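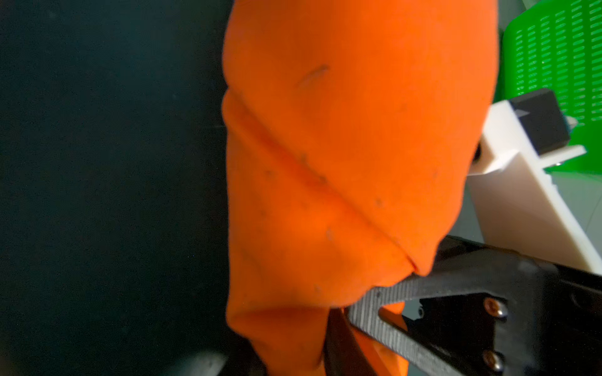
## Speaker notes - moving the Birnell county records portal

**Slide 1. Scope**

Public-facing site only: court calendar, filing forms, fee schedule, notices. Case management stays on its own network and is out of scope today.

**Slide 2. Starting point**

- 3,000 pages in the old content system, 2,107 still linked from somewhere
- 575 PDF forms, many with duplicate names
- Hosting with Paltent, domain registered through a separate reseller account

Pause on the last item. The domain and the hosting renewed in different months, and the notices went to different mailboxes.

**Slide 3. Outage sequence**

Certificate lapsed first. Browsers blocked the site, but the server kept answering. Monitoring checked port 80 only, so no alert was raised. Domain lapse followed in June.

**Slide 4. Rebuild**

Static pages, generated nightly. Search runs on a separate host at Cisternas. If search fails, the calendar still loads.

Redirect map: show the CSV, not the script. Old form URLs are printed on paper notices and have to keep working.

**Slide 5. Renewal controls**

- One shared mailbox for registrar, host and certificate mail
- Expiry checked daily from outside the network
- 2 people with registrar login, reviewed when staff change

**Slide 6. Open items**

Scanned forms are not readable by screen readers. Archive of older notices is still offline - no date set. Skip this slide if past 3:40 and go to questions.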